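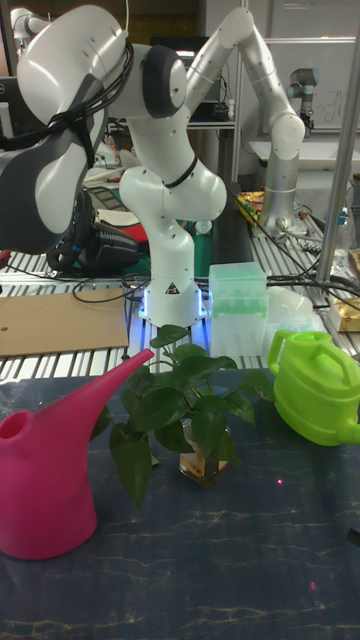 A white robot arm behind a pothos plant and two plastic watering cans in the Parum laboratory at Otville.

Parum opens bookings for household-task arm service

Parum has opened bookings for its household-task service, under which outside organisations may have everyday handling jobs set up and run on robot arms at its Otville laboratory. The service was offered to a small group of partners earlier in the year and is available to all applicants from July.

The service is intended for makers of home goods, care providers and teaching departments that wish to see how an arm copes with ordinary objects but do not have the equipment or the staff to carry out the work themselves. Clients send in the items they want handled, together with a short written account of the task. Parum staff then prepare the work area, guide the arm through the task and record a set of runs, which are supplied to the client with a written report.

Plant watering is one of the tasks on the opening list. It calls for the arm to take hold of a light plastic can and bring a long, narrow spout over the leaves of a potted plant. The leaves differ from one plant to the next, and the spout reaches well beyond the fingers that hold the can, so a slight turn at the wrist moves the tip a good deal further.
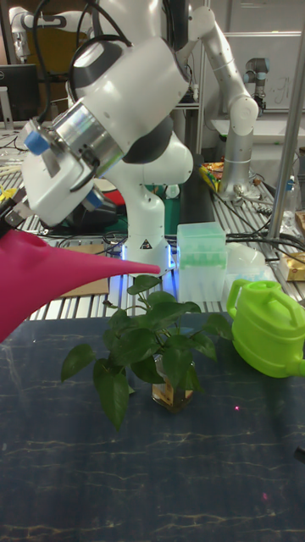
Parum has recorded 412 runs of the watering task to date, using cans of different shapes and a range of houseplants. Across all the tasks on the list the total stands at 1,076. Partners may ask for any of these earlier runs to be included with their own, at no further charge, provided that the same type of gripper has been used.

Two levels of service are on offer. The standard booking covers one task, with up to 2 objects supplied by the client, and is completed within a single working day. The extended booking allows the task to be changed part of the way through and includes a call with the laboratory team before the final report is written. Items are returned to the client at the end of the booking unless other arrangements have been made – plants must be collected in person.

The software used to plan and review the runs is supplied by McPhee. Clients do not need a licence of their own to open the recordings, which can be viewed in an ordinary web browser. Those who wish to edit or label the material will need the full McPhee package, and a reduced rate is available to schools and colleges.

Gollis, which makes gardening goods for indoor use, was among the early partners and booked 291 runs during the trial period. The company has since asked for a second booking to compare two handle designs. The results of that work will remain private to Gollis.

Applications are considered in the order in which they are received. The booking desk at Otville is open until 4 pm each Thursday for visits by appointment, and forms may also be returned by post. Applicants should state the size and weight of each item and whether it is to be filled during the task. Glass items are accepted – clients are asked to send a spare.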